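Play food

Play food is the pretend fruit, veg and groceries children use for make-believe shops and kitchens. I've been collecting it for 30 years, so forgive me if I run on a bit! Older sets were mostly painted wood, and I still have two Alirwood pears with their stalks on.

Baskets
Most sets need something to live in, and a plastic basket does the job nicely - mine gets emptied daily. Fruit tends to go in with everything else, so a banana and an orange may well share with an egg.
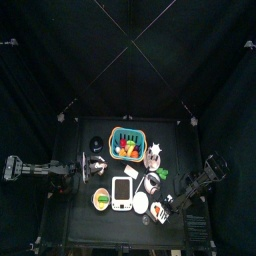

Care
I wash the plastic pieces in warm soapy water and let them dry on a towel. Wooden ones only get a damp cloth (I ruined a lovely Skondberg turnip once).

See also: toy tills, dolls' tea sets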